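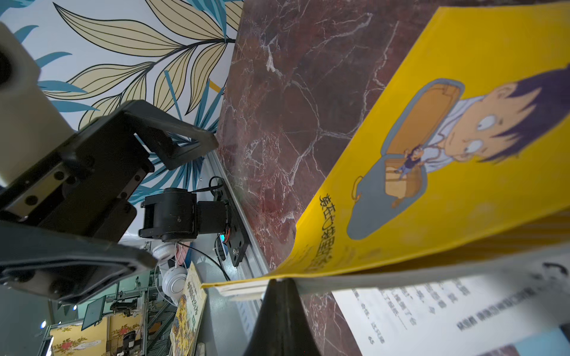 Abb. 1: Blättern aus Sicht der Handgelenkkamera, gelbes Bilderbuch, Greiferfinger zwischen den Seiten

Projektkurs Robotik, Handout 4: Seiten umblättern
Stand: Dezember 2021

Hallo zusammen,

im letzten Handout ging es ums Greifen von festen Sachen, also Klötze, Becher, Dosen. Da wart ihr alle ziemlich schnell, und ich habe mir gedacht: jetzt wird es Zeit für etwas Fieses. Papier ist fies! Es biegt sich, es klebt an der Nachbarseite, es federt zurück, und wenn man zu fest drückt, hat man einen Knick drin (der Leihexemplar-Stapel hat schon gelitten, bitte seid lieb zu ihm).

Schaut euch Abb. 1 einmal in Ruhe an, bevor ihr weiterlest. Der schwarze Finger steckt im Buchblock, und der gelbe Deckel wölbt sich nach oben. Genau um diese Wölbung geht es heute. Auf der Innenseite rechts könnt ihr sogar die Seitenzahl 45 lesen, die brauchen wir weiter unten noch.

1. Warum ausgerechnet ein Bilderbuch?

Wer bei mir schon den Grundkurs gemacht hat, kennt meine Vorliebe für Kinderbücher. Das ist nicht nur Nostalgie. Der Einband auf dem Foto hat große, kräftige Farbflächen und eine Zeichnung, die man auch stark gekippt noch erkennt: der Junge mit den stacheligen dunkellila Haaren, der in die graue Tasche hineinschaut, und der winzige Mann darin. Für die Bildverarbeitung ist so etwas ein Geschenk. Der Titel läuft senkrecht an der Seite entlang und beginnt mit 装在口袋里的, es geht also um etwas, das man in der Tasche trägt, in diesem Fall einen Vater. Wer Chinesisch kann, darf mir gern in der Pause die schönsten Stellen vorlesen.

Die Innenseiten sind dagegen ganz anders: weißes Papier, schwarzer Text, kleine Zeichnungen. Euer Programm muss mit beidem klarkommen. Eine Gruppe hatte letztes Jahr einen wunderbaren Detektor, der auf Gelb reagierte, und sobald das Buch offen lag, war Schluss.

2. Der Ablauf in vier Phasen

Ich zerlege das Umblättern immer in dieselben Phasen, und ich möchte, dass ihr sie in eurem Code auch so nennt, sonst verliere ich beim Korrigieren den Faden.

Anfahren. Der Finger nähert sich der Kante des Buchblocks von der Seite, langsam und flach. Höhe über der Tischplatte bitte vorher ausmessen! Die Marmorplatte gibt kein bisschen nach, euer Finger auch nicht, und das Geräusch möchte ich nicht noch einmal hören.

Einfädeln. Die Spitze geht zwischen zwei Seiten. Das ist der Teil, der am häufigsten schiefgeht, und zwar meistens, weil die Spitze gleich mehrere Blätter erwischt. Der Stapel sieht von der Seite aus wie ein einziger cremefarbener Klotz, und eure Kamera sieht da auch nicht mehr als ihr.

Anheben. Jetzt wandert der Finger nach oben und gleichzeitig Richtung Buchrücken. Wer nur nach oben fährt, hebt irgendwann das ganze Buch hoch. Stellt euch einen Bogen vor, keinen Aufzug.

Ablegen. Finger weg, Seite fallen lassen, kurz warten, neues Bild machen. Das Warten vergessen immer alle.

3. Die Kamera am Handgelenk

Schön an dieser Kamera ist, dass sie mitfährt und immer dort hinschaut, wo gearbeitet wird. Unschön ist, dass sie auch immer den eigenen Greifer sieht. In Abb. 1 nehmen Arm und Halterung fast die ganze linke Seite ein, und auf dem Rest liegt auch nicht nur Buch: Marmor mit weißen und rosa Adern, Blätter an der Wand, ein Kopfhörer, daneben noch ein zweites Bilderbuch. Für uns ist das Hintergrund, für ein naives Kantenfilter ist das ein Festmahl. Die Marmoradern sind besonders gemein, die laufen nämlich kreuz und quer und sehen nach der Filterung aus wie geknickte Seitenkanten.

Mein Tipp: Legt euch eine feste Maske für die Greiferteile an und ladet sie beim Start. Das Modul Dodia aus unserem Kursordner kann das schon, ihr müsst nur die Eckpunkte eintragen. Und denkt dran, dass der Text im Bild nicht waagerecht steht. Auf dem Foto laufen die Zeilen senkrecht zum Bildrand, das heißt, ihr müsst vor der Texterkennung drehen. Ja, ich weiß, das klingt banal. Probiert es trotzdem zuerst aus, wenn keine Seitenzahl herauskommt!

4. Woran erkennt man, dass es geklappt hat?

Gute Frage, schwierige Frage. Ich lasse drei Wege gelten: Seitenzahl vorher und nachher lesen, Bildvergleich der aufgeschlagenen Seite, oder beides zusammen. Steht vorher 45 da und nachher 47, habt ihr ein Blatt geschafft. Steht da 51, wart ihr zu gierig. Steht wieder 45 da, ist die Seite zurückgefallen, und das ist kein Weltuntergang, das Programm soll es nur merken und noch einmal versuchen. Nach 5 Fehlversuchen hintereinander bitte anhalten und eine Meldung ausgeben.

5. Aufgabe bis zum nächsten Mal

a) Schreibt die vier Phasen als Zustandsautomaten auf, erst auf Papier, dann im Code. Die Vorlage heißt Thorlacius und liegt im Kursordner.
b) Zeichnet 70 Blätterversuche auf und notiert zu jedem, in welcher Phase es gehakt hat. Auch die guten Versuche gehören in die Tabelle.
c) Überlegt euch, was bei einem dicken Deckel anders laufen muss als bei einer dünnen Innenseite. Drei, vier Sätze genügen mir.

Für alle, die beim Pakcombe-Wettbewerb mitmachen wollen: Dort wird mit einem fremden Buch geblättert, das man vorher nicht zu sehen bekommt. Feste Seitenhöhen im Code helfen euch also gar nichts. Wer mag, meldet sich bei mir, dann üben wir mit dem Drirkumeo-Testsatz, der hat 699 Aufnahmen und ein paar wirklich gemeine Hochglanzseiten.

Bringt bitte eure Tabellen ausgedruckt mit, und ladet die Akkus der Laptops vorher auf, im Raum sind die Steckdosen knapp.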